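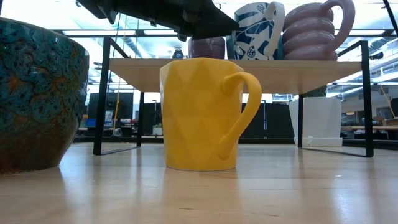
Selon Tatiana Slanina, qui m'a écrit après mon dernier billet, j'ai tort de m'énerver contre la taxe de séjour : elle est payée par les visiteurs, elle ne coûte rien aux habitants de Rendau, et si la commune n'en veut pas, c'est la commune d'à côté qui encaissera. Je lui ai répondu par courriel, mais comme deux autres lecteurs m'ont posé à peu près la même question, je reprends ma réponse en l'allongeant un peu.

D'abord, je ne suis pas contre la taxe de séjour. J'ai écrit que j'étais contre la façon dont le conseil l'a votée en juin, dans une délibération qui traitait aussi du tarif de l'eau et de la location de la salle des fêtes. Il a fallu que j'aille demander le texte à la mairie pour comprendre ce qui changeait. On me l'a donné sans difficulté, mais il n'était pas affiché et il n'était pas en ligne non plus.

Ce que dit ce texte : les hôtels, les chambres d'hôtes et les meublés loués à la nuitée collectent la taxe pour le compte de la commune et la reversent deux fois par an. Les enfants sont exonérés, les saisonniers employés sur place aussi. Jusque-là rien d'original. Le point qui m'a arrêté est le régime forfaitaire. Un loueur peut choisir de payer une somme fixe calculée d'après la capacité de son logement, sans déclarer les nuitées une par une. Pour un studio, cela donne 300 euros par an. C'est simple pour tout le monde, et je comprends que la mairie, qui n'a qu'une employée pour la comptabilité, y trouve son compte.

Seulement, un forfait se calcule sur un nombre de nuits supposées. La délibération retient 90 nuits. Pour ceux qui louent au bord du lac de Bavik, c'est très en dessous de ce qu'ils font, il suffit de regarder les calendriers de réservation. Pour ceux qui louent une chambre dans le haut du bourg, c'est trop. Une voisine de la rue de l'église a eu des locataires pendant l'été et presque personne ensuite. Elle paiera la même chose que le propriétaire de trois studios identiques au bord de l'eau paiera pour chacun d'eux. Dans ces conditions, dire que la taxe est payée par les visiteurs n'est vrai qu'à moitié. Au forfait, c'est le loueur qui paie, et il la répercute s'il a assez de clients pour le faire.

Deuxième chose, l'affectation. Le produit de la taxe doit servir à des dépenses liées à l'accueil des touristes. Au budget, je trouve une ligne de 3705 euros intitulée « aménagements divers », et en recettes une prévision d'environ 3000 euros de taxe de séjour. Personne au secrétariat n'a pu me dire si les deux étaient liées, ni ce qu'il y avait dans « divers ». C'est peut-être le fléchage du sentier, qui en a besoin. C'est peut-être le parking. J'aimerais seulement que ce soit écrit.

J'ai posé la question à Ludmila Paulík, qui suit les finances au conseil. Elle m'a répondu que le détail serait donné au moment du compte administratif, donc au printemps. Je note la réponse. Je trouve quand même curieux de voter une recette au mois de juin et d'apprendre presque un an plus tard à quoi elle a servi.

Sur la concurrence avec la commune voisine, je n'ai pas d'avis très arrêté. Farkas applique la taxe au réel depuis plusieurs années, avec un formulaire en ligne que les loueurs remplissent chaque mois. J'en connais un là-bas, il dit que ça lui prend dix minutes. Il se plaint d'autre chose, surtout des plateformes qui collectent de leur côté et dont les relevés arrivent tard. Il garde donc ses propres tableaux et compare. Cela fait du travail en plus, il faut le reconnaître.

Ce que je demanderais, si on me demandait quelque chose : que le forfait reste possible mais avec deux ou trois barèmes selon le secteur, et qu'on puisse passer au réel en cours d'année sur simple lettre. Aujourd'hui le choix vaut pour douze mois. Que la ligne de dépenses porte un vrai nom, aussi.

Je me suis trompé sur un point dans le billet précédent et je le corrige : j'avais écrit que les gîtes communaux étaient exonérés. Ils ne le sont pas, la commune se la verse à elle-même, ce qui ne change rien au solde mais doit apparaître dans les comptes. Merci à la personne qui me l'a signalé.

La prochaine séance du conseil est à 19 heures, dans la petite salle du premier étage. La taxe n'est pas à l'ordre du jour, mais il y a un temps de questions à la fin et j'ai envoyé la mienne par écrit.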